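An Afternoon at the Mornik Open Day: A Talk with Svyatoslav Chornovol

When I got to Mornik it was a little after two and the place was already humming, with families in the hallway, a long line for tea, and a boy of maybe six pressing his whole face against a glass door because he had been told the robots were on the other side of it. They were, too. I had come to meet Svyatoslav Chornovol, who runs the handling lab and who had promised me an hour between demonstrations. I got closer to two hours in the end, in bits and pieces, because every few minutes somebody came up to shake his hand or ask him where the bathrooms were.

He is a tall man with a soft voice, and he dresses for the open day the way he dresses for every other day, in a gray sweater with the sleeves pushed up. "My wife asked me if I was going to wear a jacket," he told me. "I said, I'll be on the floor under a table by noon, looking for a screw. And I was! Eleven-thirty, in fact."

Starting with a greenhouse

Chornovol grew up in Trurkitz, which most people only know from the train window, and his first machines were for his grandmother's greenhouse. One opened the vents when it got hot. Another was supposed to water the tomatoes and mostly watered the path. He talks about these with such fondness that I had to steer him back a couple of times, though I didn't try very hard.

"My grandmother had this way of picking a tomato," he said. "She'd turn it a little with her thumb first, just to feel if it wanted to come off. I was ten, I thought she was dawdling. Now I've spent most of my working life trying to get a machine to do what her thumb did, and she would find that very funny."

He studied in the city, worked for a few years on packing lines at Nutetti, and came to Mornik when the handling lab was him, a colleague named Ostapchuk, and one arm they shared with the people upstairs. "We had it in the mornings. If you hadn't finished by lunch you had to unbolt your gripper and carry it down the hall under your arm like a loaf of bread."

The lab has more space now, and on an ordinary day it is a quiet place, he says, with people at screens and an arm going back and forth. The open day comes around every November and it changes the whole character of the building. This year they had printed 400 programs and were out of them by one o'clock, so people were sharing, or just wandering in and asking.

What people want to see

I asked him what visitors come for, and he gave it some real thought while stirring his tea.

"The children want it to wave," he said. "They always want it to wave. So we taught it to wave, it took an afternoon, and it's the most popular thing we've ever made. I've stopped being hurt by that. The adults want to know if it's dangerous, and then they want to know what it costs, and then, if they stay long enough, they start asking the good questions. Why did it stop there? Why did it let go of that one? A woman asked me this morning why it picks things up from the side when she would pick them up from the top, and we talked for twenty minutes. I was late for my own demonstration."

And what did he tell her?

"That she has a wrist and five fingers and forty years of practice, and she can change her mind halfway down. We mostly have to make up our minds before we get there. It's getting better, the changing of the mind. That's really what the group works on, if you take away all the long words."

He dislikes long words. There is a sheet of paper taped up by the lab door with a list of terms his team has agreed not to use in front of visitors, and I noticed that two of them had been added in his own handwriting and underlined.

The bin of ordinary things

For the demonstrations they don't use neat blocks or foam cubes. They have a big gray bin of household stuff, which Chornovol has been filling for years from his own kitchen, from market stalls, and from whatever colleagues were about to throw out. It holds 38 objects at the moment (there's an inventory, and he is strict about it). He went through it with me like a man showing his stamp collection. There was a sponge, a hairbrush, a tin with a dent in it, and a bag of lentils that he called "the hardest thing in this building, bar none."

"If you only practice with new things, you get a machine that's good at new things," he said. "In a house, nothing's new. The label's coming off. The lid doesn't sit right. Someone squeezed it and put it back. I won't let anybody clean up the bin. One summer we had a student, a lovely person, very tidy, who peeled off all the old stickers as a kindness. I had to go out and sit in the courtyard for a while."

Bottles get a lot of attention in his lab. They roll, they're shiny, and they get narrower just where you would like something to hold on to. The team has logged 2,000 grasps on bottles alone since spring, and he can talk about them for as long as you'll let him. I let him for quite some time, and I'll admit I have been looking at my dish soap differently ever since.

Standing at the rail

At half past three we went down for the demonstration. The hall has tall windows, and with the low sun it was very bright. The visitors gathered wherever they could find a spot, and Ostapchuk did the talking, with jokes, while Chornovol stood off to one side with his arms folded, not saying a thing and moving his lips a little, like a parent at a school play.

The audience could follow along on a screen fed by the small camera at the arm's wrist, so that you see the job from the hand's side. I found I liked that view better than the real one. People leaned in toward it. A gentleman next to me, who had said quite loudly on the way in that he didn't see the point of any of it, asked me to move my head.
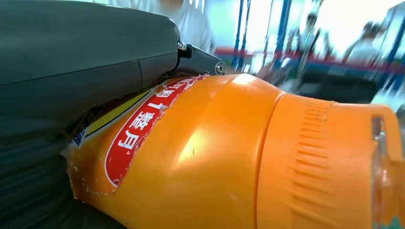 After the applause

The hall took a while to empty. Several children had to be waved at by the robot individually. Chornovol was at last allowed to say something, and what he said, to a small knot of people who had stayed behind, was that anyone who had a difficult object at home was welcome to bring it next time. A woman promised him a gravy boat. He wrote it down!

I asked him, when we had found two chairs and the last of the cookies, if he ever gets tired of watching a machine pick things up.

"You know, I don't," he said. "I get tired of meetings. I get tired of the heating in this building. But when it closes its fingers I still hold my breath, every time, and Ostapchuk does too, he'll tell you he doesn't. There's half a second where you don't know. After all these years, I like that half second very much."

He has 3 new people joining the lab after the winter, and he's hoping to move on to things that fold, towels first and then shirts. He expects it to go badly for a good long time. He has already started collecting the towels, and he was pleased to tell me that most of them are dreadful.

By then it was getting dark outside and someone was stacking the chairs around us. He walked me as far as the front steps, remembered that he had left his tea on top of a cabinet somewhere in the hall, and went back in to look for it.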